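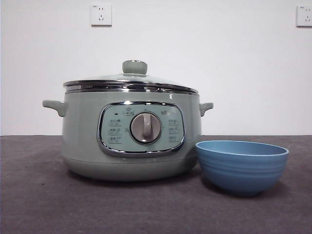 Multi-cooker and blue bowl on the gray mat, lid on.

Wostard Tabletop Rules: Frequently Asked Questions

Welcome! If you're new to the Wostard kitchen tables, start with these questions, then read the full rules before your first shift. We love this work and we want you to love it too, and a tidy, predictable table makes the whole day more fun. Last updated in May.

Who has to follow these rules?

Everyone who runs an arm, resets a table or labels recordings for Wostard, at either site (Pustley or Dadadetti). Visitors are welcome to watch from behind the floor tape. They don't need the training, but they do need somebody trained standing with them.

What counts as a "kitchen table" task?

Any task where the arm works with an appliance, a dish or a utensil on the gray mat. Lifting a glass lid by its knob, moving a bowl closer to a cooker, turning a dial to a given position: all kitchen table tasks. Anything with a blade is covered in the sharp tools rules, and those are a separate sign-off.

Can the cooker be plugged in?

No. Appliances on the kitchen tables are never powered, and that includes "just to see the light come on." Leave the wall outlets behind the table empty for the whole session. If a task card seems to call for a powered appliance, stop and send the card back to Yuto Oshima. It's almost certainly a wording mistake, and he'd much rather fix the card than have you guess.

What about real food or water?

Neither one. We use dry stand-ins from the prop drawer, and they go back in the drawer at the end of the shift. A damp mat slides, and a sliding mat ruins a whole afternoon of recordings before anyone spots it.

How close can the bowl be to the cooker?

As close as the task card says, including nearly touching. Tight spacing is a great test! What matters is that you look at the side handles before you start. A handle that sticks out over a bowl rim can catch a finger of the gripper on the way up, so run the first attempt on any tight layout at slow speed with your hand on the stop button. If it goes cleanly, you can switch to normal speed for the rest of the set.

Which way should the dial point at the start?

Straight up, unless the card says otherwise. Check it at every reset, even when the task has nothing to do with the dial. Sleeves and grippers both nudge it.

The labels on the panel are in Chinese and I don't read Chinese. Is that a problem?

Not at all. Task cards describe dial positions by where they are on the panel ("left side, middle label"), so anyone can set them. Please use the same wording in your notes. Don't write down what you think a label means, and don't stick translations on the appliance. We had a cooker with masking tape all over its panel for one long week and every one of those recordings had to be tagged separately.

Glass lids make me nervous. Any advice?

Good, a bit of nervous is healthy! Before the first run, look the lid over for chips, check that the knob is tight, and make sure it's seated flat on the rim. The arm may lift a lid no higher than the limit on the card. If a lid is dropped -- even onto the mat, even if it looks fine -- it comes off the table and gets a red tag. Ismail gloves (the thick ones, on the hook by the door) are for broken glass only, so please don't borrow them for resets.

Do I have to clean the shiny parts?

Yes, at the start of the shift and whenever you see fingerprints. Steel rims and chrome trim pick up every smudge. Use a dry cloth. Don't try to get rid of reflections with spray or powder, though. Shiny things are shiny in real kitchens, and we want the recordings to have that in them.

Can I move the cameras a tiny bit to get a better view?

Please don't. If the view has shifted, pause and tell the shift lead. The lead compares it with the reference view and decides whether to continue. Moving it back by eye always seems like it'll work, and it makes a mess for the people lining up the data later.

How many people can be at a table?

One operator and one resetter. The resetter's hands go in only after the operator says "parked" and lets go of the controls, and the resetter says "clear" on the way out. Say it out loud every time, even if you've worked together for months.

How long can I operate before taking a break?

The limit is 4 sets in a row, then swap with your partner or step away. Tired operators rush the last few inches of a reach, and you can see it plainly in the recordings.

A run went wrong. Should I delete it?

Never! Failed runs are some of the best material we have. Mark it as failed, add a short note ("lid tipped on left side of rim") and move on. The only recordings that get removed are those with a person's face in them, and the shift lead handles that.

How far along are we?

The kitchen set stands at 2,546 checked recordings, and the goal is 3,000. A recording counts once a second person has reviewed it against the task card. Come find us if you'd like to learn reviewing. It's the quickest way to become a better operator.

How do I get signed off?

Read the rules, shadow a shift as resetter, then complete 7 supervised runs on one layout. They don't all have to succeed. Your supervisor is watching for calls, hand position and how quickly you reach for the stop.

Where do I suggest a change?

Write it on the clipboard at the end of the table or bring it to the morning check at 9:15. Yuto goes through the clipboard before each update. The slow first attempt on tight layouts started as a scribble on that sheet, so please keep them coming.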